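Good news from the Droltix packing hall — the night crew voted yes to the new pay deal, and 54 agency workers move onto proper contracts in February!
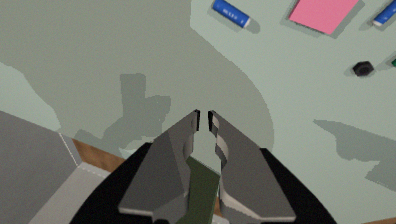
One steward told us she'd stopped believing it would happen, and that the back pay matters to her more than the rise.

Everyone moving over gets £400, plus the same sick pay as the day shift.
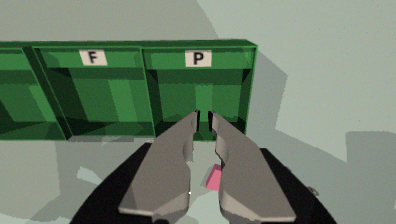
*Green bin with compartments*

Talks at Masunari are going well too, with four meetings held and breaks nearly settled.

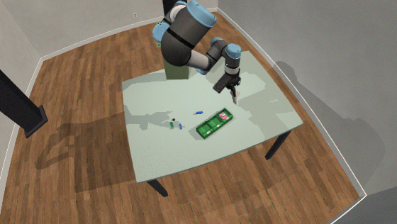
*Robot arm at the table*

Furtado drivers, your ballot papers are on the way. Do send them back!

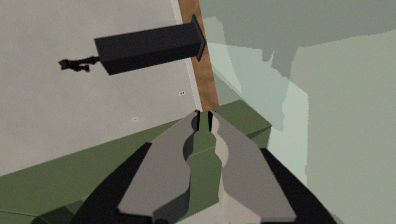 **Warehouse and Packing Branch**

Next branch meeting: 22 October 2026, upstairs at the Patis café. New members very welcome.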